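Home Ask Topics Chores & Cleaning Small Shops Log in

Can a machine clear tables and tidy up yet? Small cafe, tired owner

Topics: robots, cleaning, small business

oatmilk_and_debt
Posted 18/07/2022

Quick one, on my break. I run a small cafe in Steddale, 13 tables, plus I have a house that looks like nobody lives there on purpose. A sales guy came by with a brochure from a company called Rarnico. Arm on a cart, clears plates, wipes, puts stuff back where it goes. Lease only. He wants 1744 a month, which is more than I pay my weekend kid.

Video looked great. But it was one video, one plate, white background. No crumbs. No customer with his feet out.

So what can these things really do right now? Mostly want to know about:

- picking up a plate that still has food on it
- moving small stuff off the table, putting it back (I have lamps and little plants on mine)
- wiping
- loading the dishwasher
- same at home, plus shoes all over the floor by the door

Not looking for a lecture about jobs. I can't find people, that's why I'm asking. Floor vac I have already, it's fine, it eats cables.

benchrat_sokness

I work in a shop that has bought two arms and sent one back, and I've done a fair bit of the plate stuff with hand held grippers, so going in order of how bad it is.

First thing, where the skill comes from. A lot of what these machines "know" about plates comes from a person doing the job with grippers in their hands, over and over, and the software learning off the recording. So when you see a smooth plate pickup, ask how many plates, what kind of table, who set it down. If every plate it ever saw was small and round, your big oval ones are a new world.

1. Plate with food on it. Closer than you'd think. The plate is easy enough if it has a rim and sits near the edge of the table. Trouble is the food. Anything light slides as soon as the plate tips, and two fingers pinching one side of a plate always want to tip it. Try it yourself, thumb and one finger, no wrist tricks. It's slow even with a human doing the driving. Small plate, one small bite of something, open table, that's about the level where I'd trust it.
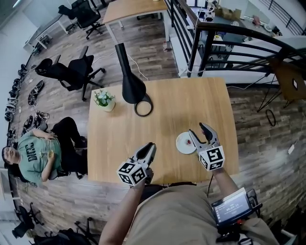
2. Moving small things and putting them back. Depends on the thing. Solid pot, low and wide, ok. Anything tall and skinny with the weight up top, no. A lamp with a cord is worse than a lamp without, the cord goes over the edge and catches on something and now the arm is in a fight. If you do get one, go cordless on the tables. Seriously do that first, it'll make life easier for the humans too.

3. Wiping. It'll wipe. Will it wipe the sticky spot, well. It makes the same pass over the clean part and the jam. I've seen better ones that look at the table again after, but not on anything with a price a cafe would pay.

4. Dishwasher. No. Racks are awful. Everything is shiny, everything is in the way of everything else, and the cups go upside down, so it has to turn them over in the air. There's demos. The demos have one rack and four cups with a lot of room in between.

5. Shoes by the door. Funny one, this is better than people expect. Shoes are soft, you can grab them badly and they forgive you. Making pairs out of them is another story, esp. when they're all black.

So for 1744 a month, I wouldn't. If he'll let you have it for three days with your own plates and your own mess, say yes and learn somthing. If he says it needs a "prepared environment" that means your cafe has to change, and the arm won't.

Edit: someone messaged asking what we sent back. An Oltmanns bench arm, for sorting parts. Nothing wrong with the arm. We just never had the parts in the same place twice.

halfpint_repairs

Disagree a little with the above. Not on the dishwasher, he's right on the dishwasher.

But "can it do it" is the wrong test for a shop. Can it do it while you're doing something else? That's what you're paying for. I timed myself once watching a machine fold towels in a hotel laundry. I stood there the whole time. So did the guy who worked there. Two people and a robot, folding towels.

What I'd look at before signing anything, roughly in the order I'd ask:

Floor space. Measure between chairs when people are sitting in them, pushed back, the way people sit. Not tucked in. Rolling chairs are the worst, they drift. A cart with an arm on it needs a clear lane and a cafe or an office hardly ever has one. Add a railing or a stairwell and I'd want to know exactly how it knows where the floor stops.

People in the way. Someone lounging in a chair right next to the table is the normal case, it's not some rare thing. The arm should slow down or quit when a person is in reach. Which means at lunch it mostly quits.

Light. Ceiling panels on one side, big windows on the other, the table looks different at 9 and at 4. Ours did ok under even light and got dumb near the glass.
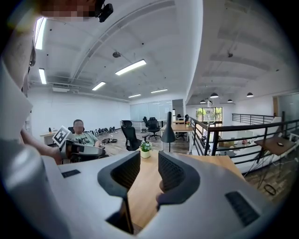
And the fingers, get a look at the fingers up close. Textured pads hold a dry cup nicely. Put butter on it, or condensation, and ask him to do it again. Also ask who cleans the pads, how, and if that's food safe. The rep I talked to had not been asked that before!! He wrote it down.

Then running cost. Lease is one thing. Who comes out when it stops, from where, how fast. If the answer is a phone line I'd walk.

For the house, forget the arm. A few baskets, hooks, one shelf by the door for shoes. My sister's kids put their shoes on a shelf now and no software was involved. For the cafe, a bus cart with two bins and a tray return near the door gets you a long way. People will clear their own plate if the spot is obvious. We put one in and table clearing dropped by more than half, my guess, I didn't keep score.

mopbucket77

get a second dishwasher. not kidding. also the vac eating cables is the cables fault, tape them up

Comments (6)

oatmilk_and_debt: Thanks all. Asked the guy for three days with my own plates. He said he'd "circle back". Ordered the bus cart.

benchrat_sokness: That's your answer then. Keep the brochure tho, ask again in October, the software side moves quick even if the arms don't.

lintfilter: We have around 104 cups in rotation at our place and the thing I'd pay for is a robot that finds the ones customers leave on the windowsill.

halfpint_repairs: re the windowsill, a camera could do the finding part today. Just not the going over and getting it part.

quietcorner_b: Can someone explain why they train it with people holding grippers and not just regular hands? Seems like extra work

benchrat_sokness: @quietcorner_b because the machine ends up with the same kind of fingers. With my hands I'd use my palm, my wrist, four fingers, pinky under the rim. It can't copy that. If I only have two fingers per side I have to find a way that works with two. Very annoying for the first hour, you feel like you're wearing mittens. After that you get ok at it. Plates first, then cups, I wouldnt start with cutlery.

Contact us | Terms | © 2022 Community Help Pages | Back to top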